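Gurnard (picking cell)

Gurnard is an automated picking cell used at the Skemach parts depot. It was supplied by Viditz and replaced hand sorting on one of the depot's small-parts lines. The cell is tested in simulation before each change to its program.

Staffing
Before the cell was introduced, 44 people sorted parts by hand in two shifts. The line now has 11 operators, who clear jams, check rejects and approve new pick routines. Most of the others moved to packing or goods-in. Lifting work fell, while screen work and night call-outs rose. Theano Economou, a shift lead, has described the new duties as "more watching, less walking".

Simulation
Operators rehearse new routines on a rendered model and may refuse a routine before it goes live. Training takes one week.
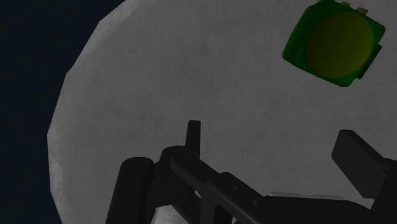

Simulated view with the black gripper and a green, translucent object.

Last updated: September

Comments
Finlay Moncrieff: Night call-outs are paid now, worth adding.
Patricio Zabala: Does the training week include the reject bench?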